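4. Cleaning and descaling the Plosetti kettle base and spout

Limescale builds up faster in hard water areas. If you boil the kettle more than 5 times a day, descale it once a month. Otherwise, every other month is enough.

Before you start

Switch off at the wall and unplug the base. Leave the kettle to cool with the lid off.

CAUTION: Never put the base, the plug or the lead in water.

4.1 Descaling

1. Empty the kettle and rinse it once with cold water.
2. Put one sachet of Hasar descaler (part no. 462) in the kettle.
3. Add 1,000 ml of cold water and fit the lid.
4. Plug in, bring to the boil, then switch off.
5. Leave to stand for 11 minutes. Do not boil a second time.
6. Pour the liquid down the sink with the cold tap running.
7. Fill with fresh water, boil and throw the water away. Do this twice.

Note: White vinegar may be used in place of the sachet, but it leaves a smell. Two extra rinses will normally clear it.
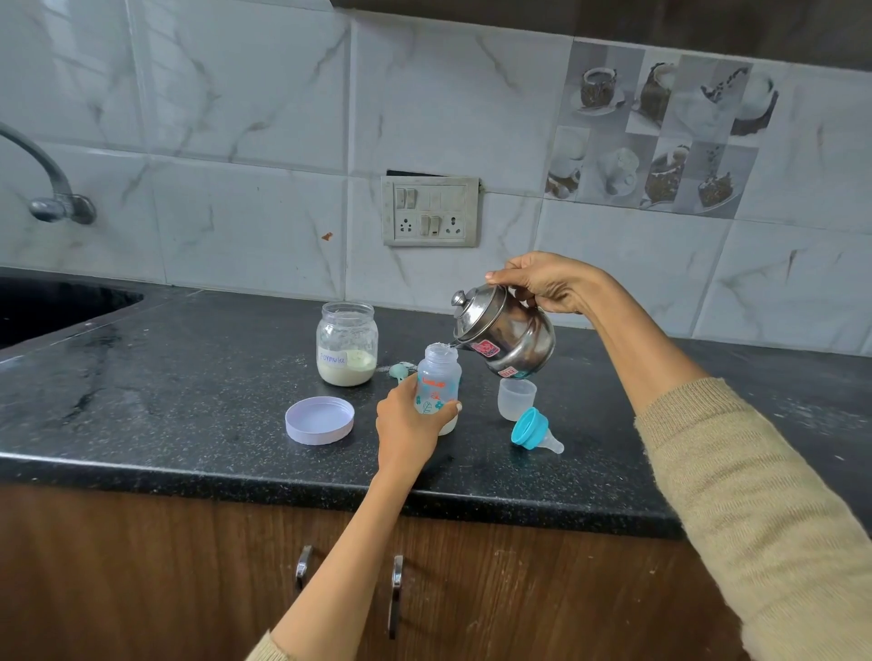 Heavy scale may need a second treatment. Wait until the next day and repeat from step 1. Do not scrape the inside with a knife or a wire pad, as scratches hold scale and cannot be polished out.

4.2 Cleaning the outside

1. Wipe the body with a soft damp cloth and a drop of washing-up liquid.
2. Clean under the lid knob with an old toothbrush.
3. Dry straight away to avoid water marks.

CAUTION: Do not use bleach, oven cleaner or cream cleaner on any part.

4.3 Storage

Dry the inside fully and store with the lid off. Wind the lead loosely round the base.

Spare lids and seals can be ordered from Gronow. Have the model number ready; it is stamped under the base. For faults not covered here, go to section 6.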